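Section 4. Pairing your Stadis room thermostat with a phone

Now that the wall unit is mounted, the rest is quick, and you can do it sitting down with a cup of coffee.

1. Install the Stadis app and sign in with the email you gave Keststead.
2. Hold the thermostat's center button until the light blinks 3 times.
3. Lay your phone down nearby and let the two find each other.
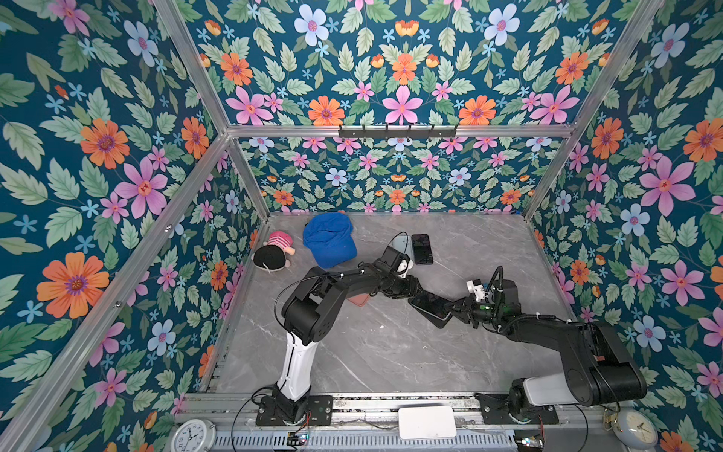
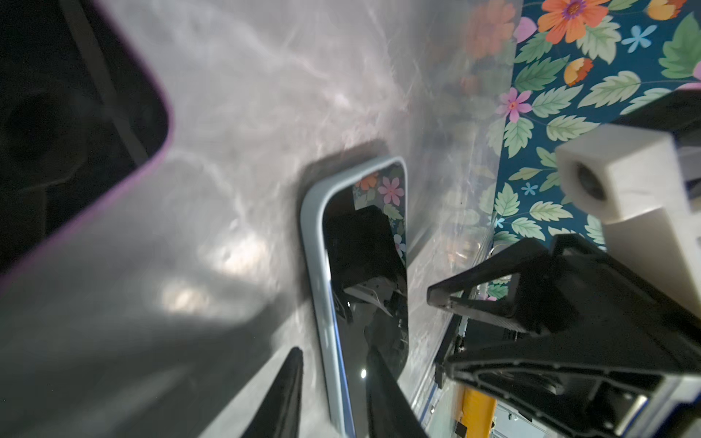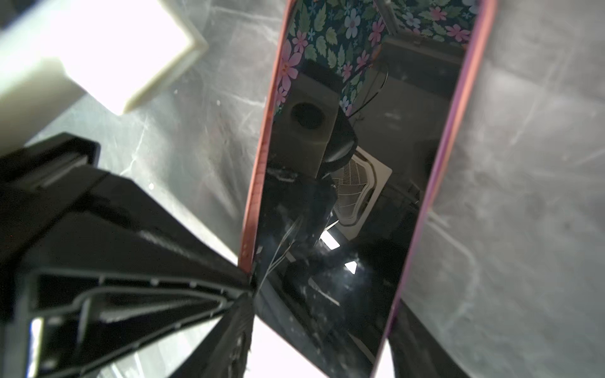 Figure 4. Floral wallpaper (first picture); a phone with a dark screen (second); what looks like another, face-up (third).

4. Pick a room name — anything you like — and tap Save.

Note: Pairing times out after 900 seconds. If that happens, go back to step 2 and no harm done.

Caution: Please don't pair during a furnace firmware update. Wait for the steady green light first, even if it feels like it's taking forever.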